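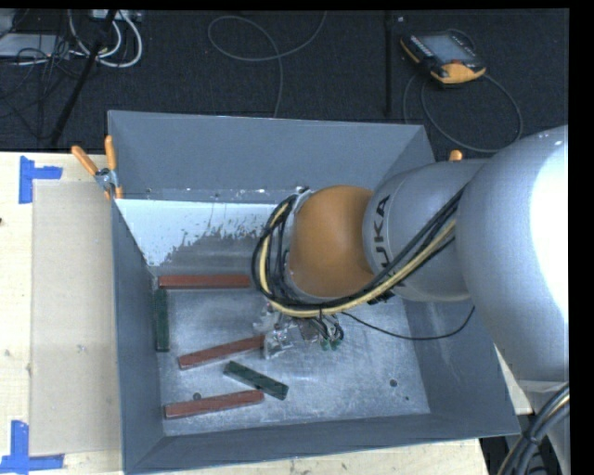
Section 8 covers the bin station, the last part of the Udora picking cell to be set up and the part you will spend the most time with. If you worked the old sorting bench, you already know the job: bars come in mixed and somebody has to lift them out one by one. The arm does that lifting now, and your part moves to getting the bin ready, watching the picks and deciding what to do when one goes wrong. The red and green bars lying at different angles on the bin floor are a fair test load, and a good one to learn on. I have been looking forward to writing this section, and I hope you enjoy the station as much as we do on the Plellbridge floor!

By Akua Kpodo
21 Sep 2018

8.1 Before you start

You need the station key, your sign-on card and the setup sheet (form 3039). Two people should be present for a first setup, one at the bin and one with the pendant. After that, one trained person can run the station alone.

CAUTION: Keep the arm stopped, with the key out, whenever hands are in the bin. This applies to quick jobs too, such as straightening a single bar.

8.2 Setting up the bin

1. Turn the key to STOP and take it out. Keep it in your pocket.
2. Empty the bin and wipe the floor and walls. Scuffs and scratches are fine. Swarf and oil are not.
3. Set the bin on the table and clamp the rim on both sides. Push on a corner with your palm. If it shifts, move the clamps and try again.
4. Check the tape marks on the table. Replace any tape that has lifted, and put the new piece exactly over the old line.
5. Follow the cables along the arm with your eyes, from the wrist back to the base. You want enough slack for the wrist to turn, with no loop hanging where it could catch on the rim.
6. Lay in a few bars by hand, flat on the bin floor. Leave some against a wall, because those are the picks the arm finds hardest.

NOTE: Do not line the bars up neatly for the test. Everyone does this the first time (I did it for a week). A tidy bin tells you very little about how the shift will go.

8.3 First run

1. Step back behind the floor line and put the key in.
2. Pick up the pendant, select SLOW and press START.
3. Watch the first five picks all the way through. Keep your thumb near the stop control.
4. If the gripper misses a bar, let it try once more. After a second miss the arm lifts clear and waits for you.
5. Write each miss on form 3039, with the position of the bar. "Back wall, flat" is plenty.
6. When five picks in a row are clean, switch to NORMAL.

The maximum load for one fill is 500 bars. Busstead sometimes sends more than that in a crate, so leave the extra in the crate and log it for the next fill.

8.4 Who does what now

The bench used to take four people per shift, and a lot of readers will be wondering where those jobs went. Since August, all four have been kept on the line. Two run stations, one inspects and one handles incoming crates, and the roles swap at the meal break. Consuelo Carrillo draws up the rotation, so see her if a role doesn't suit you.

The change people mention most is their shoulders. Cirilo Galindo lifted bars at the bench for years, and he now teaches the wall picks to new operators. He can tell from the way a bar is lying whether the arm will need a second try — go and stand with him for an hour if you get the chance.

Inspection has changed as well. There is time to turn a bar over and look at all of its faces, and we are catching bad edges that used to go straight through to Ventura.

NOTE: Your misses matter. Toshiko Tsuchiya reads every form and adjusts the pick settings from them. The first batch of forms brought in 138 remarks, and many of them led to changes you will find in this guide.

8.5 End of shift

1. Press PARK and wait until the arm is clear of the bin.
2. Take out the key and hang it on the board.
3. Hang up the pendant with its cable coiled.
4. Remove any bars left in the bin and return them to the crate.
5. Leave form 3039 in the tray for Toshiko.

If the arm will not park, leave the key at STOP, put the tag on the gate and call Leen Chamoun in maintenance. Do not push the arm by hand.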